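Family sessions in February, and what I changed by June

I shot my first full family session of the year in February, with the Inen family at a small farm park called Sundisari. I had been doing mostly newborns over the winter, all of them indoors, all of them with one light and one blanket. Going back outside with six people and a dog took some adjusting.

The session was booked for an hour and ran a good bit over. The grandparents came, which I had not planned for, and the two youngest kids had runny noses from the cold. I got the pictures the family wanted. I also came home with a list of things I wanted to do differently, and most of this post is that list.

The first one is the clothes conversation. I used to send a long PDF with color palettes and sample outfits. Parents told me they read the first page and gave up. Now I send four lines in an email. Pick one person's outfit first, usually the mom's. Build everyone else around that. Skip anything with big lettering. Bring a second pair of shoes if the ground is going to be wet. Families have shown up looking much more put together than they did with the PDF, and I spend less time answering questions about whether navy goes with black.

The second one is timing. I had been telling everyone to come for the last hour before sunset. For couples and maternity that works well. For toddlers it lands right on dinner and bath, and they are done before we start. I now offer a morning slot for any family with a child under four. The light is a little cooler and I have to warm it up in editing, but a fed kid at 8:30 gives me more than a tired one in good light.

I also stopped starting with the big group picture. Everybody is stiff for the first ten minutes, so the picture people care about most was getting taken when they were least comfortable. These days I start with the kids on their own, walking or looking at something on the ground, and let the parents stand off to the side and talk. By the time I call everyone in, the kids are used to me and the dads have stopped asking where to put their hands. 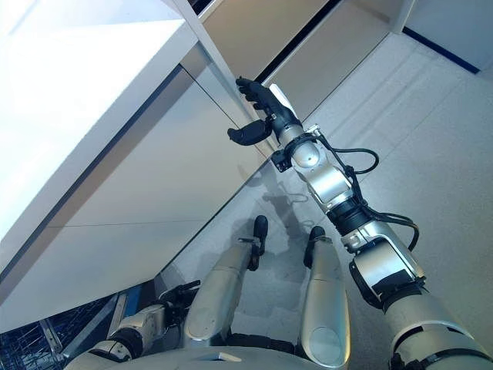
Dalia Fawzy wrote after my last post that she does the opposite and gets the group picture out of the way first, before anybody spills anything on themselves. She has three boys, and she says her photographer had one clean shirt to work with by minute fifteen. That is a fair point. If I know a family has a white shirt situation, I will move the group picture up. For everyone else I am going to keep it in the middle.

Gear is the part people ask about most and the part I have changed least. I still carry two bodies, one with a 35 and one with an 85. For the Inen session I brought a zoom as well, thinking I would need it for the grandparents, and it stayed in the bag the whole time. The 35 did most of the work. I took the zoom out of my regular kit after that and my shoulder is happier for it.

What I did add is a folding step stool. It is 18 inches high and it lives in my trunk. Standing on it lets me shoot slightly down on a big group, so I can see the faces in the back row and nobody gets a double chin. I have also used it as a seat for a very pregnant mom who needed a break, and as a place to set the diaper bag when the grass was soaked.

Delivery is the other place where I had gotten sloppy. Last year I was sending galleries with 90 or 100 pictures in them. I thought I was being generous. Then a client named Inel told me that she had never ordered prints because she could not choose. She had gone through the gallery with her husband two nights in a row, starred half of it, and then let the whole thing sit. I went back and looked at my orders for the year and saw the same pattern with other families.

So the Inen gallery had 27 images. I was nervous about sending it. They ordered prints within the week, including a big one for the grandparents' hallway, and did not ask where the rest were. I have kept that size of gallery since then for one-hour sessions. Minis get fewer. Picking them takes me longer than editing them does, and I usually leave a day between the first pass and the second – I am too attached to things on the first day.

I print a small set for myself now too. There is a lab I use called Rajan that does plain matte prints at a decent price, and I order a handful from every session and keep them in a box by the desk. Colors that look fine on my monitor are sometimes too yellow on paper, especially skin in late light. I caught that on two sessions this spring and fixed the files before the galleries went out. My monitor probably needs to be calibrated more often than I do it.

A few scheduling notes, since this is also where people look for those. Sundisari raised its permit fee this year. I have folded it into the session price, so you do not need to pay at the gate. They also closed the path along the lower pond for repairs, which means we park on the barn side and walk in from there. It is a flat walk and a stroller can handle it. The big oak is still open, and so is the field behind it.

Summer mornings are mostly full. I am holding 4 spots for maternity sessions because those dates are hard to push back, and if they are not taken I will open them to families. Fall booking opens later this summer and goes to the email list first. If you were on the list last year you are still on it.

For anyone who asked about the dog in the Inen pictures, yes, dogs are welcome at Sundisari on a leash. Please bring someone who can hold the leash when the dog is not in the picture. I edit leashes out when I can, but a leash across a toddler's face is more than I want to take on.

Posted 6/17/26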